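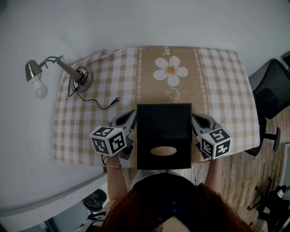

Mark Anthony Samonte objected that a table needs no preparing at all, and that a student who can lift a box can put it where it belongs. The remark was made during the trial term at the Clakby center, and it is recorded at the start of this chapter for the benefit of instructors who may hear it again. Most students arrive having cleared and set tables at home for years. Few of them have been asked to place an object on a patterned cloth so that it lines up with the pattern, stays clear of the lamp, and can be reached by a seated person without stretching.

CHAPTER 4
The Small Table: Cloth, Lamp, and Box

Purpose of the Chapter

Chapter 3 dealt with large surfaces, among them the dining table and the kitchen counter. The present chapter turns to the small table at which one person sits to read, write, sew, or take a light meal. Such tables are found in guest rooms, in residents' rooms in care homes, and in the corners of family kitchens. They carry few objects, and each object is in daily use.

By the end of the chapter, students will be able to lay a cloth with a printed center band so that the band runs true; place a lamp so that it lights the work and leaves the middle of the table free; and handle a box with both hands, moving it forward, back, or to one side without dragging the cloth.

Terms Used

The near half of the table is the half next to the seated person. The far half is the remainder. Left and right are always given from the chair. Students who stand across from the chair while working should practice giving directions from the sitter's side until the habit is settled.

A center band is a strip of solid color woven or printed down the middle of a cloth. In a gingham cloth, where small checks cover the rest of the surface, the band is the first thing the eye follows, and any slant in it is noticed at once. Flowers or lettering printed on the band give the cloth a right way up. Lettering should be read from the chair unless the head of the household asks otherwise.

A tissue box, for the purposes of this course, means any box with an opening through which tissues are drawn, whether it is the paper carton from the store or a rigid cover placed over it.

4.1 The Two-Handed Hold

A box on a cloth should be held by its sides, with one hand to the left and one to the right, at the same height. Pressure is light and even. When one hand presses harder than the other, the box turns, and the cloth turns with it. A box gripped by the top alone is likely to tip, and fingers placed in the opening will crush the tissues inside.

The student sits or stands squarely behind the box, with both arms reaching forward. Bracelets and bangles may be worn if they sit close to the wrist. Long hair may be left down for table work, though it must be tied back in any task that involves food.

To move the box, lift it just clear of the cloth, carry it, and lower it. Sliding is permitted on bare wood. On cloth it pulls the checks out of line, and the whole cloth must then be laid again.

4.2 Where the Box Belongs

Opinions differ. Gillespie Ogilvie, in the notes prepared for the Cabrera training house, placed the tissue box on the near half of the table, directly before the chair, whenever the table was not being used for writing. Ariel Mercado preferred the far right corner and held that the near half should be kept for the hands. This course follows Ogilvie for residents who have trouble reaching and Mercado for all others. In either case the long sides of the box run with the lines of the cloth.

4.3 The Lamp

A desk lamp stands on the far left for a right-handed person and on the far right for a left-handed one. The base must rest wholly on the table. The arm may lean outward when the light is not wanted on the work, and the shade may then extend past the table's edge, provided that it does not hang over a walkway.

Before the Practical Session

Each pair of students will need one small table, one cloth with a center band, one lamp, and one box. Pairs should read Sections 4.1 and 4.2 aloud to each other before beginning. The practical session lasts 2 hours and is held in Room 419. Work sheets are to be handed to Nestor Yap at the close of the session, signed by both partners.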